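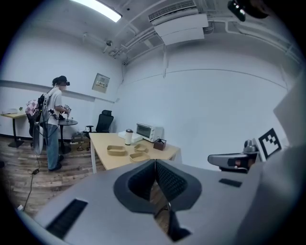 Setting up a bench for gripper practice

Cables first. Run them along the wall before you put the backpack on, and keep power strips out of the walking path. I lost a 27-minute recording to a pulled plug in March.

Use light, shallow trays with a raised rim. The fingers need an edge to close on. Come in level and grip the rim near the middle of one side.

Keep both marker cubes turned toward the headset. Wipe them with a dry cloth.
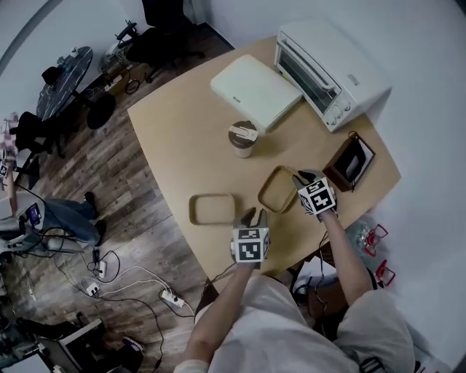 Before you record

Close the fingers fully 2 times and check the zero. Chie Wada's notes for our Truletti build say to repeat this after every battery change.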